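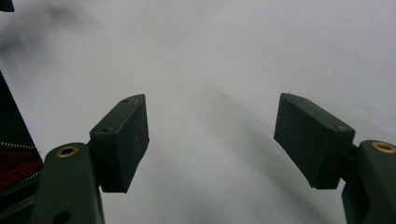 How to keep a sourdough starter going (and make it properly lively again)

Last updated: 2022-05-04

I love my starter. I've had it since February and it has already been through two house moves and one very long holiday, so if yours is looking a bit flat and grey on top, please don't bin it! Starters are far tougher than people think, and bringing one back is great fun.

You'll need strong white flour, a bit of wholemeal rye, tap water and a clean jar with a loose lid. Kitchen scales help enormously. I do mine in grams because spoonfuls of flour vary such a lot.

Tip away any dark liquid on top (it's only alcohol and water, and it smells worse than it is). If you see pink or orange streaks, or anything fuzzy, throw the whole lot out and start fresh. Otherwise scoop 32 g of starter from the middle of the jar, where it's usually happiest, and put it in the clean one.

Stir in 32 g of water, then 32 g of flour, half white and half rye. It should be like thick porridge. Scrape down the sides, put a rubber band round the jar at the level of the mix, rest the lid on top and leave it somewhere warm.

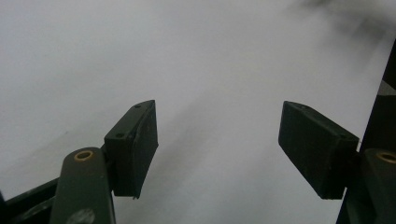 Do the same again the next day, and the day after that. The first feed often does very little, maybe a few bubbles at the edges. Keep going! By the third or fourth it should be climbing above the rubber band, and the smell changes from nail varnish to something more like yoghurt and apples. My friend Yeshi Ambaye swears by all rye for the first two feeds, and I have to say hers shot up.

If it's slow, look at the temperature first. My old kitchen sat at 17 degrees for most of the winter and everything took twice as long. An oven with just the light on works nicely (stick a note on the door, I've nearly baked mine).

Once it doubles between feeds two days running, you can bake with it. For one loaf I build up 200 g the night before, use most of it in the dough and put the rest in the fridge. It'll sit there happily for a week, and then it wants feeding again.

Spare starter makes gorgeous pancakes, by the way. Add an egg, a splash of milk, a pinch of salt and a little bicarb, and fry them straight away while the batter is still fizzing.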